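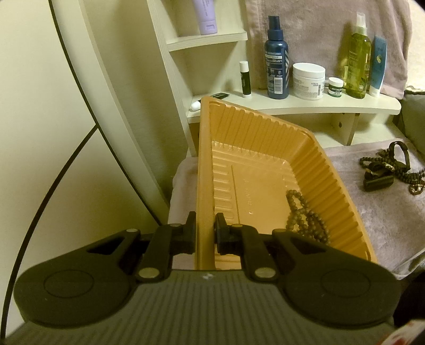 # 휴대형 그리퍼 Javdale 사용 평가: 설치, 일상 점검, 수리를 중심으로

홈 | 장비 평가 | 정비 자료 | 교육 신청 | 공지 | 문의

평가 대상: Javdale 휴대형 그리퍼(손가락 한 쌍, 링크 구동식)
공급: Irnovier
평가 부서: Muriithi 기술지원센터 장비평가실
작성: Leonora Saludo / 검토: Kanini Muli
평가 시점: 2022년 10월

1. 평가의 범위

본 평가는 Javdale 휴대형 그리퍼를 실제 생활 공간의 물품 취급 작업에 투입하기까지의 설치 과정과, 투입 이후의 점검 및 수리 부담을 다룬다. 파지력이나 반복 정밀도의 절대값을 측정하는 시험은 본 센터의 별도 절차에 따르며 여기에 포함하지 않는다. 구매를 검토하는 부서에서 가장 자주 문의하는 사항이 유지관리에 드는 시간과 인력이므로, 해당 항목에 지면의 대부분을 할애하였다.

평가에 사용한 장비는 공급사로부터 정식 구매한 것이며, 평가를 위한 별도의 조정이나 지원은 받지 않았다.

2. 구성과 외관

본체는 주름이 잡힌 짙은 회색 몸체이며, 앞쪽이 양옆으로 벌어지면서 둥근 검은색 패드로 이어진다. 몸체에서 올라온 검은색 링크 암에는 회전축마다 은색 리벳 캡이 있고, 그 끝에 검은색 손가락이 달려 있다. 링크가 외부로 드러난 구조는 장단점이 뚜렷하다. 축 상태를 분해 없이 눈으로 확인할 수 있다는 점은 정비 담당자에게 유리하다. 그러나 직물이나 끈 종류를 다룰 때에는 링크 사이로 섬유가 말려 들어갈 수 있어 작업 후 확인이 필요하다.

포장에는 본체, 교체용 손가락 한 쌍, 육각 렌치, 점검표가 들어 있다. 점검표는 영문으로만 제공되며, 본 센터에서는 이를 번역하여 사용하였다. 보관용 케이스는 별매이다. 공구와 함께 일반 상자에 넣어 두면 손가락 끝이 눌리기 쉬우므로 케이스를 기본 구성에 포함하는 것이 타당하다고 판단된다.

3. 초기 설치

설치는 손가락 장착, 영점 설정, 개폐 확인의 순서로 진행한다. 처음 장비를 접하는 담당자가 설명서만 보고 모든 과정을 마치는 데 60분이 걸렸다. 이 가운데 상당 부분은 영점 설정에 소요되었다.

손가락 장착 자체는 간단하다. 다만 좌우 손가락의 표시가 안쪽 면에 작게 새겨져 있어 조명이 어두운 곳에서는 구분이 어렵다. 좌우를 바꾸어 끼워도 나사는 끝까지 들어가며, 이 상태에서는 손가락을 닫았을 때 끝이 어긋난다. 본 센터에서는 장착 전에 양쪽 손가락을 밝은 바닥 위에 나란히 놓고 표시를 확인하도록 내부 지침에 추가하였다.

영점 설정은 손가락을 완전히 닫은 상태에서 실시한다. 설명서에는 닫힘 상태의 기준이 그림으로만 제시되어 있고 허용 간격이 적혀 있지 않다. 공급사에 문의한 결과 얇은 종이 한 장이 끼인 채 빠지지 않으면 충분하다는 회신을 받았다. 이와 같은 기준은 설명서 본문에 수록되어야 한다.

나사는 양쪽을 번갈아 조금씩 조인다. 한쪽을 먼저 끝까지 조이면 손가락이 미세하게 기울어지며, 이후 영점을 다시 잡아야 한다. 설명서의 해당 쪽에도 같은 경고가 있으나 작업 순서가 끝난 뒤에 실려 있어 놓치기 쉽다.

4. 작업 적합성

주황색 플라스틱 트레이와 같이 얕고 테두리가 있는 용기는 본 장비에 적합한 대상이다. 양쪽에서 손가락을 닫아 가까운 쪽 테두리를 무는 방식이 가장 간단하며, 용기 안쪽 벽에 골이 있는 경우에도 테두리만 확보되면 취급에 지장이 없다.

주의할 것은 내용물이다. 사진의 트레이에는 짙은 갈색 나무 구슬 줄이 들어 있고, 트레이는 선반 쪽을 향하여 위로 기울어 있다. 내용물이 고정되지 않은 용기를 한쪽 테두리만으로 들 때에는 무게중심이 파지점에서 멀어지고, 기울기에 따라 그 위치도 달라진다. 이러한 하중은 손가락 끝보다 링크 축에 먼저 부담을 준다. 따라서 기울여 드는 작업의 비중이 높은 현장에서는 제5항의 축 점검 주기를 단축할 것을 권고한다.

선반 주변 작업에서는 손가락보다 몸체의 폭이 제약이 된다. 화장품 용기나 분무병처럼 폭이 좁고 높은 물품이 줄지어 놓인 선반에서는 손가락이 들어갈 공간이 있더라도 양옆의 둥근 패드가 먼저 가장자리에 닿을 수 있다. 접근 방향을 미리 정하고, 패드가 지나갈 폭을 기준으로 동선을 잡는 것이 바람직하다.

5. 일상 점검

공급사의 점검표는 매일, 매주, 매월의 구분을 두고 있다. 본 센터의 운용 결과 매일 점검 항목은 과다하고 매주 점검 항목은 부족하였다. 조정 후 실시한 내용은 다음과 같다.

작업 전
- 손가락을 완전히 열고 닫아 걸림이나 소리의 변화를 확인한다.
- 손가락 안쪽 면을 마른 천으로 닦는다. 로션이나 크림이 묻은 경우 중성 세제를 묻힌 천으로 닦은 뒤 물기를 제거한다.
- 둥근 패드의 들뜸 여부를 손으로 눌러 확인한다.

매주
- 리벳 캡 주위에 낀 먼지와 섬유를 부드러운 솔로 제거한다.
- 좌우 링크 암을 각각 가볍게 흔들어 유격을 비교한다. 어느 한쪽이 더 크게 움직이면 사용을 중지하고 제6항에 따른다.
- 영점을 확인한다.

매월
- 손가락 고정 나사를 풀어 나사산을 닦고 다시 조인다.
- 몸체 주름 사이의 오염을 제거한다. 이 부분은 구조상 이물질이 쌓이기 쉬우며 공급사 점검표에는 누락되어 있다.

윤활제는 축에 한하여 극소량 사용한다. 시험 초기에 분무식 윤활제를 사용한 결과 손가락 면까지 번져 용기 테두리가 미끄러지는 사례가 있었다. 이후 점적식으로 변경하였으며 같은 사례는 재발하지 않았다.

6. 고장과 수리

평가 기간 중 트레이를 들어 옮기는 동작을 하루 약 80회 실시하였다. 수리가 필요하였던 사항은 2건이다.

첫째는 왼쪽 손가락 고정 나사의 풀림이다. 작업 전 점검에서 발견되었고, 나사를 다시 조이고 영점을 설정하여 조치하였다. 공급사가 권장하는 나사 고정제를 바른 뒤에는 풀림이 관찰되지 않았다. 권장 사항이 설치 편이 아닌 부록에 실려 있어, 처음부터 고정제를 바르는 사용자는 많지 않을 것으로 보인다.

둘째는 오른쪽 링크 암의 유격이다. 매주 점검에서 좌우 차이가 확인되어 장비를 분리하고 링크 암을 교체하였다. 축이 리벳 방식이므로 축만 따로 교체할 수 없고 암 전체를 부품으로 주문하여야 한다. 부품 수급은 원활하였으나, 나사 체결식 축을 채택한 당 센터의 기존 장비 Okon과 비교하면 현장 수리의 폭이 좁다. Okon은 축 하나를 현장에서 바꿀 수 있는 반면 외부 덮개를 먼저 떼어야 한다. 실제 암 교체에 소요된 시간은 Javdale이 더 짧았으며, 분해부터 영점 재설정까지 59분이었다.

교체 작업 시에는 반대쪽 암을 열린 상태로 고정하여 둔다. 고정하지 않으면 내부 연결부가 움직여 좌우 개폐 시점이 어긋나고, 이 경우 작업을 처음부터 다시 하여야 한다. 본 센터에서는 포장용 면 끈으로 묶어 고정하였다. 금속 집게는 암 표면에 흠을 남기므로 사용하지 않는다.

7. 문서와 지원

공급사의 문의 응답은 신속하고 구체적이었다. 반면 설명서는 개정이 필요하다. 영점 기준, 고정제 사용, 몸체 주름의 청소는 모두 본문에 있어야 할 내용이며, 부품 번호표와 분해도의 명칭도 서로 일치하지 않는다. 링크 암을 주문할 때에는 부품 번호와 함께 좌우를 문장으로 명기할 것을 권한다.

8. 종합 의견

평가실은 본 장비를 가벼운 용기와 소형 물품의 취급 용도로 조건부 권고한다. 조건은 매주 점검을 수행할 담당자를 지정하는 것과 예비 링크 암을 좌우 각각 비치하는 것이다. 점검 담당자를 둘 수 없는 부서, 또는 축 단위의 현장 수리를 필수로 요구하는 부서에는 Okon의 계속 사용을 권한다.

Irnovier는 11월 중 설명서 개정판을 배포할 예정이라고 통보하였다. 개정판의 점검 주기가 제5항과 다를 경우 본 센터의 내부 지침을 다시 검토한다.

관련 자료
- Okon 그리퍼 축 교체 절차
- 그리퍼 손가락 면의 세척과 보관
- 링크 구동식 장비의 유격 점검 요령
- 점적식 윤활제 사용 지침
- 예비 부품 비치 기준 안내

Muriithi 기술지원센터 장비평가실 | 문의 | 저작권 안내 | 무단 전재 및 재배포 금지 | 맨 위로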